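Yellow topcoat – coverage and primer color
Finishing and Coatings > Waterborne

kieu_ho
Thursday, September 23, 2021
I have a run of display cabinets to refinish in a saturated yellow. Existing finish is a dark green alkyd, sound, scuffed with 320 grit. Primer was Jornell white, one coat. Topcoat is Dorurus waterborne in their color 452. After 5 coats I can still see a difference between the flat tops and the rounded front edges. The edges read greener. The spec sheet says 2 coats. Is this a bad can or a bad schedule?

mansour_h
Bad schedule. Clean yellows without lead or cadmium pigment are mostly organic, and organic yellows hide poorly. They pass light, so whatever is below contributes to the color. On a rounded edge the film pulls thin while it flows out, so you see more of the primer and, through one coat of white, more of the green. The figure on the sheet assumes a uniform base.

gratolar_fan
Disagree on the primer. One coat of a decent white over scuffed alkyd is enough. I would suspect the tint. Box the cans, stir for longer than you think you need, and put a drawdown on a black and white card before blaming the schedule.
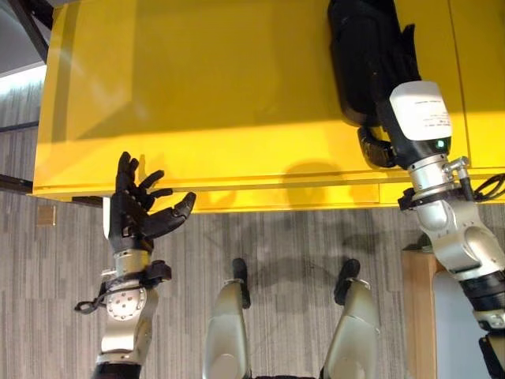 mansour_h
A drawdown tells you the contrast ratio at one thickness on a flat card. It says nothing about a curved edge. Large horizontal surfaces also flatter the paint, as they get most of the overhead light and read a shade brighter than anything vertical. A bright yellow top over gray striped carpet, as above, is an easy case for the eye: the gray is close to neutral, and the yellow looks stronger next to it. Judge the color on the vertical faces and the edges, at normal viewing distance.

kieu_ho
Did the card. Strong contrast over black at 130 microns wet, so the hiding is as weak as described. The cans were boxed before I started. I don't think it is the tint.

gratolar_fan
Fair enough. Then change the base. Gratolar sells a tintable undercoat. Have it made in a pale buff or a dull ochre close to the topcoat in lightness. It need not match.

mansour_h
Agreed on a tinted base, but skip ochre if the topcoat leans lemon. Ochre drags it toward orange. A light yellow with plenty of white in it is safer. Two thin passes on the edges first, then the whole piece.

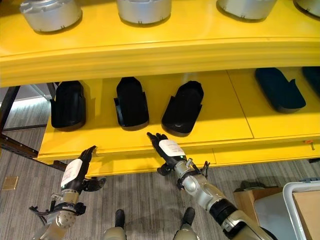

Yellow shelving with a thick curved front lip, silver cylinders on top.

lowsheen
On a lip of that sort the underside is always slightly shaded, so some of the "green" may be plain shadow. Yellow shifts toward olive as it darkens. Hold a torch level with the edge before you sand anything.

kieu_ho
Checked with a torch. Part of it goes away and part does not. The remainder is worst on the outer corners, where I sanded between coats.

mansour_h
Sand-through, or near it. Spot prime those corners and stop sanding edges with a hard block. Use a gray pad.

gratolar_fan
A pad leaves the nibs. I would still use a block, a soft one.

kieu_ho
Ordered the undercoat in a light yellow. Test piece will be the back of one door, with the corner rounded over to the same radius as the fronts. Will post film readings once it has cured.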